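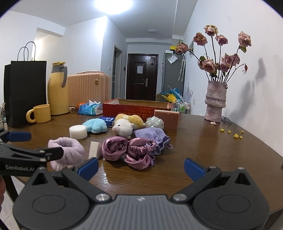

The best winter coat I ever owned cost me fifteen pounds and came with somebody else's bus ticket in the pocket. It was a heavy wool thing in bottle green, with a collar you could hide behind, and I wore it until the lining gave out, then had the lining replaced and wore it some more. I have been thinking about that coat a good deal lately, partly on account of the weather and partly because I have spent much of this winter with a woman who mends them. When you start paying attention to clothes you do begin to see cloth everywhere, even in a lilac bit of fabric lying on a dark brown wooden table, and to wonder how it was put together and how long it might last. I can't sit on a train now without studying the cuffs of the person opposite.

The woman is Elaine Moura, and her workshop is up a flight of narrow stairs in Porklow, over what used to be a bank. She relines coats. She will do other things if you ask nicely – a hem, a torn pocket, a zip that has lost its teeth – but linings are what she loves, and people send them to her from a long way off. On the morning I first went up there were seventeen coats on the rail by the window, each with a paper label pinned to the left sleeve, and she knew every one of them without turning the labels over.

"People look after the outside," she told me, with a mouthful of pins. "They brush it, they hang it up, they have it cleaned. And all that time the inside is doing the work."

I had never really considered what a lining does. I suppose I thought it was there to look nice when you took the coat off in a restaurant. It does do that, but it also lets your arms slide in over a jumper, keeps the wool from scratching, hides all the canvas and padding that give the thing its shape, and takes the strain every time you reach for something on a high shelf. A good coat lining is cut a little bigger than the coat, with a soft pleat down the middle of the back, so that it has room to move. A poor one is cut exactly to size, or a touch under to save cloth, and it will go at the armholes in its second or third winter. Elaine can tell which sort you have by putting her hand flat between your shoulder blades and asking you to hug yourself. She did this to me within a minute of my arriving. Mine was a poor one.

She came to it sideways, as people so often do. She trained as a pattern cutter and worked for years at Villanueva, a firm that made ladies' raincoats out at Serkside and at its busiest sent out 1000 coats a week. She speaks of it very fondly. There was a canteen with proper puddings, and a bell, and a supervisor who could hear a badly set tension from the far end of the floor. When the place closed she was offered her pick of the fittings in lieu of some holiday pay, and she took a cutting table, two irons and all the lining cloth she could get into her brother-in-law's van. She is still using the cloth. There is a rust-coloured satin in particular which she has been eking out like the last of the Christmas cake, and which she will only give to a coat she thinks deserves it.

The work itself is slow, and I found it very soothing to watch, so much so that I kept inventing reasons to go back. First the old lining comes out, whole if she can manage it, because it makes the best pattern you could ask for. She unpicks it with a small curved blade, starting at the hem and working up, and lays the pieces out flat and presses them. You see then exactly how the coat has been worn. One sleeve is nearly always thinner than the other. There will be a shiny patch at the hip where a bag has rubbed, and a crease at the small of the back from the car. She marks these on the new cloth with chalk and puts in a second layer where the wear is worst, so that the lining she makes is for you in particular, and would be slightly wrong on anyone else.

Then comes the cutting, which she does in silence, and the machining, which she does with the radio on. The sleeves are put in by hand. She showed me the stitch three times and let me try it on a scrap, and I produced something that looked like a row of drunken ants, and she was kind about it. A full-length coat takes her the better part of two days. She charges 132 pounds for that, cloth included, and I know there will be readers who draw breath at the figure, since you can buy a whole new coat for less in any high street. I drew breath myself. But I have also bought that coat, more than once, and I couldn't tell you where any of them are now.
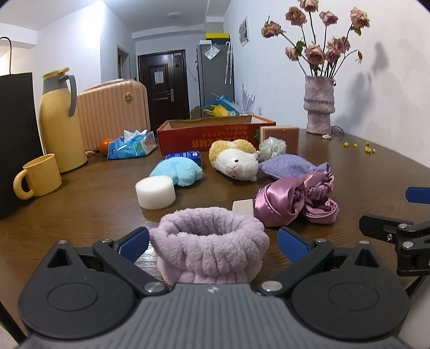 Her customers have mostly done the same sum. There was a retired postman in while I was there, collecting a donkey jacket that had been his father's, and he put it on and took it off three times just to feel the sleeves go. There was a young woman from Rurnitby who had found a camel coat in her size at a jumble sale and spent more on its insides than she had on her shoes, her bag and the coat itself put together. She had chosen a lining of deep pink with a tiny spot in it. Nobody would see it, she said, apart from when she sat down. Then she sat down, to show us, and it was lovely.

That is the other pleasure of the thing, and I hadn't expected it. Most of us are a bit timid about what we wear on the outside in January. We go about in navy and black and grey, and if we are feeling bold we put on a scarf. Inside the coat you may do as you please. Elaine has lined a very sober charcoal overcoat with cloth printed all over with parrots, and she once used up a pair of bedroom curtains, at the owner's request, for a duffel. Curtains are a nuisance, by the way. They drag on a jumper and they are too heavy in the sleeve, so if you are set on them she will use them for the body and talk you into something smooth for the arms.

If you have a coat that you think might be worth the trouble, she suggests looking at the wool first. Hold it up to a window and see whether light comes through at the elbows and the seat. Pinch the edge of the collar and see if it has gone hard. Check for moth, under the collar and inside the pocket flaps especially. A split lining with sound wool around it is an easy job, however dreadful it looks, and so is a lining that has gone brown under the arms. Thin wool is another matter, and she will send you away with it, gently, and tell you to make a cushion.

She would also like you to stop overfilling your pockets. She has strong views on keys.

I took the green coat up to her in the end. It had been in a suitcase under the spare bed for years, and I was rather ashamed of it, what with the second lining hanging down at the back and a button missing. She held it to the window and turned it about and pinched the collar, and then she hung it over the chair and went to the shelf, and I saw her hand go past the greys and the navies and stop at the rust-coloured satin. She didn't say anything and neither did I. It will be ready in a fortnight, she thinks, if the sleeves behave, and she has asked me to find her a button.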